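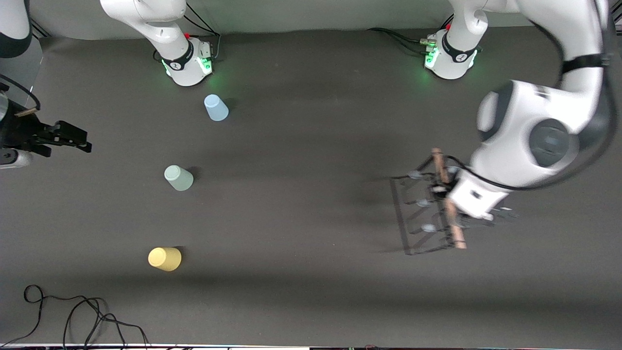 Thursday, 8.40. Skarnen bench, two-arm cell.

Went through the bench rules with Ngân before starting. Agreed changes below, to go on the wall sheet once Chaminda has read them.

Start of shift: both arms powered, then wait for the ring on each base before anyone reaches over the table. Check the e-stop by pressing it. Looking at it does not count. Write the result in the log with initials.

Cables. Old sheet says "tidy". Changed to: no loop within reach of either gripper at full travel, and nothing slack on the arm links that can catch on a wire rack. Mahfuz wants clips every joint. I would settle for clips at the elbow and wrist for now. Not decided.

Cups go upside down at the start of each run. Racks are picked up by the handle only, never by the wires. If a rack is gripped off centre, let the run finish and mark it. Do not nudge it by hand while the arm is live. We had 2 cases of that last week and both runs had to be thrown out.

Speed stays at 145 mm/s with a person inside the tape. Shanthi M. asked for more on the return stroke. Said no until the Gamage risk sheet is redone.

Log count at last night's close was 2,960 runs, of which 408 have no operator initials. Those stay out of the Bustamport set. Shanthi Sarkar will try matching them to the rota, but if there is any doubt they stay out.

11.15. Chaminda has read it. Wants "live" defined. Put: servo power on, moving or not.

To do: reprint sheet, order clips, ask Plitville if they use the same tape distance.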